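2022-01-17
Bivbridge paper room, cotton rag, batch for the Plakard posters

OK, catching up on the notebook before I forget which pile is which. The posters need a heavy sheet with a bit of tooth, and what came off the felts this morning had plenty of tooth and also lumps. Pretty lumps, like oatmeal, but the ink is going to hate them. I pulled more than 40 sheets out of the big vat and I would happily show maybe half of them to another person.

Rag was the old bedsheets from the Okonkwo bag, cut small, soaked over the weekend, cooked with soda ash for four hours and rinsed until I got bored. I think "until I got bored" is the problem. There was still a slippery feel to it when it went in the beater and I talked myself into believing that was fine. Beater roll came down too early as well (I was cold and wanted to be doing something) and it roped up on the first lap. Had to stop, pick the strings out by hand, start over with the roll high. Note to self, AGAIN: let it circulate first!
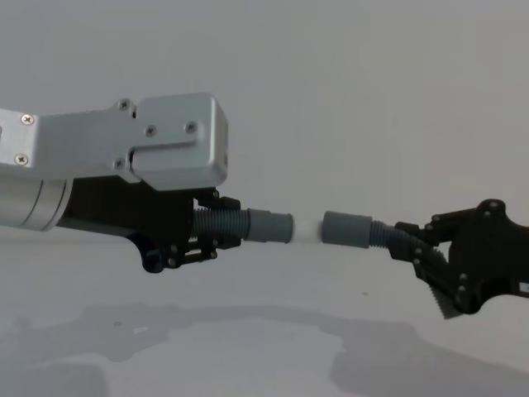

Draining the vat is still my least favorite job in the building. The fill line and the drain line on ours come in at different heights, so there's a sag in the middle where fiber settles, and by the end of the day it's a felt sausage in there. What I want is the arrangement in the photo, two gray hoses pointed at each other at about the same height with a whitish see-through piece between them, so I can look at the join and know there's pulp sitting in it before it smells. I have some clear tube left over from the aquarium that might do. It also has to come apart with wet hands, and the clamp we have now does not.

Sizing. I tried gelatin in the tub on seven sheets, just brushed on, and kept the rest waterleaf. Brushing was a mistake, the surface pilled wherever I went over it twice. Next time dip them, in pairs, and press right after. The brushed ones are in the blue folder if anyone wants to laugh at them. One got a nice rattle when I shook it dry, so the gelatin itself is good and I'm not giving up on it.

Felts: the new ones from Zendorberg shed like crazy for the first post and then calmed down. There's tan fuzz in the early sheets. I should've washed them first, and the little card in the box says so in very large letters. The old gray blankets still couch better at the edges, where the new felts are too stiff to give and the sheet tears at the deckle corner. Could be my wrist, though. I was rocking the mold pretty fast by lunchtime and the last few sheets all have the same thin corner on the same side.

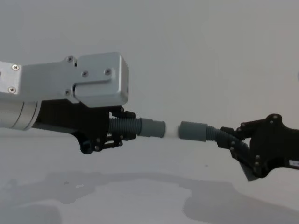
Hae-won Kong thinks I'm blaming the felts for a rinsing problem. Her view, as far as I can reconstruct it from a long phone call with a kettle going, is that leftover soda makes the pulp drain slowly, slow pulp makes me impatient, and impatient me kisses off the corner every time. She'd rinse two more changes of water and not touch anything else. Also she says the September sheets I keep comparing everything to were thinner than I remember, so I should go weigh one.

Weighed one. They were thinner. Hmph.

So, next batch: same rag, same cook, rinse it properly and check the pH with a strip instead of my fingers. Roll up high for the first half hour. Old blankets on the bottom of the post, new felts on top, and mark which is which with pencil on the back corner so I'm not guessing later. Stretch the drying ropes tighter too, the middle row is sagging into the row under it.

The good sheets are under boards by the window. Please don't stack anything on them, they're still cool to the touch and the pressing isn't even yet. The bad ones are going back in the soak bucket, I've already torn up the worst.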